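Vilteo Bin Picking Set – Data Card
Published in November by the Nerkska Shared Workshop
4 min read

Summary

The Vilteo set contains recordings of single-object picks from a bin of mixed household items. It was produced on the Druvard cell, a robot workstation built by members of the Nerkska Shared Workshop. The set is intended for members and outside groups who wish to test grasp planning on modest equipment.

Contents

The set holds 35 sessions. Each session folder contains color images from a fixed camera, joint positions, gripper commands and a plain text log. Of these sessions, 28 are complete. The remaining sessions lack part of the joint record and are marked "partial" in the index file.

Workspace

The cell uses a KUKA arm over a gray bin on a wooden work surface. Clamps are used at the bin, and its position must be checked before each session. Hoses and cables are tied along the arm with enough slack for the wrist to turn – members who change the routing are required to record the change in the log.

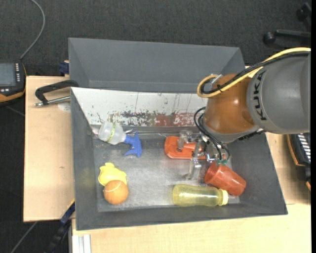
Objects are drawn from the workshop's common stock and include balls, cups, bottles and toys. Clear and tinted plastic items were retained on purpose, as depth estimates on such items are often poor. Objects are placed by hand. No fixed layout is followed, and items may touch or lie against the bin walls.

Labels

Each pick attempt is labeled "held," "dropped" or "missed." Labels were entered by the operator at the time of the attempt and checked later against the images. Where the two disagreed, the later label was kept and the original was moved to the notes field.

Known Limits

Lighting was not controlled. Gripper fingers were replaced after session 5, and grasp width values before and after that point should not be combined. The set does not cover stacked bins or moving targets.

Use and Access

The files may be used for study and teaching. Requests for the full archive should be made through the Hamdan page on the workshop site. Corrections are welcome – please give the session number and the name of the file concerned.

Related items
Druvard Cell: Parts List and Wiring Notes
Hamdan: Archive Requests
Gripper Finger Replacement Procedure
Shared Workshop Safety Rules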